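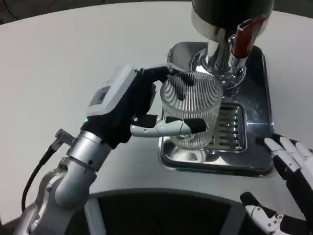 4.2 The dispensing task

Serving a cold drink is a small job in most homes and canteens, and for this reason it is often left out of the lists of tasks that are used to compare household robots. We think it deserves a place there. The person who does it must bring a glass to the right spot, keep it upright, work a lever with the other hand, watch the level and stop in time. In our setup (Figure 3) the left hand keeps hold of the glass on the drip tray under the spout, and the red lever is on the right side of the column, so the natural division of work is left hand for the glass and right hand for the lever. The ribbed wall of the tumbler was a point of discussion in our group. The vertical ridges give the fingertips something to press against, but they also break up the outline of the glass, and the depth estimate on the near wall was less stable than on the smooth glasses of Section 4.1. The polished tray makes this worse, because a reflection of the hand can be taken for a second hand by the segmentation step.

Figure 3. Dispensing task. The left hand holds the ribbed glass under the spout; the right hand is not in contact with any object.

We divided the task into four stages: placing the glass, approaching the lever, pulling the lever, and releasing it. A trial was counted as a success only when all four stages were completed without help from the operator and no liquid was left on the table outside the tray. This rule is strict. In the earlier study by the Zillen group a trial was accepted if the glass contained any liquid at the end, and for this reason the two sets of results should not be compared directly.

In total 163 trials were carried out in the kitchen laboratory at Matar. The first stage was rarely a problem. When the glass was placed too far from the line of the spout, the policy usually corrected the position by sliding it on the tray, a behavior which also appears many times in the demonstrations. Most failures belong to the third stage. The lever needs a small force at the start and then moves easily, so a hand that pushes hard enough to begin the movement tends to go too far. A human hand feels this change and reduces the force immediately. Our controller reacts later, and in 11 trials the left hand moved together with the right one and the glass lost its position under the spout.

The stopping moment was also difficult. The level of the liquid had to be judged from the head camera only, through a wall which bends the light and is partly covered by fingers. With colored drinks the policy stopped close to the mark. With plain water it often stopped too late, and we changed the mark to half of the glass for the remaining trials. The operators, who were trained by Sawsan Harb, reported that they had the same difficulty during teleoperation and that they often counted in their heads instead of looking at the water. It is therefore possible that the policy learned the usual waiting time of the operators and not the level itself. We tested this by reducing the flow at the valve. The waiting time stayed almost the same and the glasses were filled less, which supports this explanation.

Can the task then be considered solved for daily use? Our answer is no, although the distance is smaller than we expected at the beginning of the project. With a fixed dispenser, one type of glass and a colored drink, the system works well enough for a demonstration in front of visitors. It does not yet work well enough to be left alone in the canteen at Korkico, where the glasses come wet from the washing machine and people put their cups on the tray while another drink is being served. The wet glass in particular was not included in our 600 demonstrations, and we do not claim anything about it. A force sensor at the wrist would probably help more than additional demonstrations of the same kind. We return to this question in Section 5, together with the results for the Itedel bottle rack.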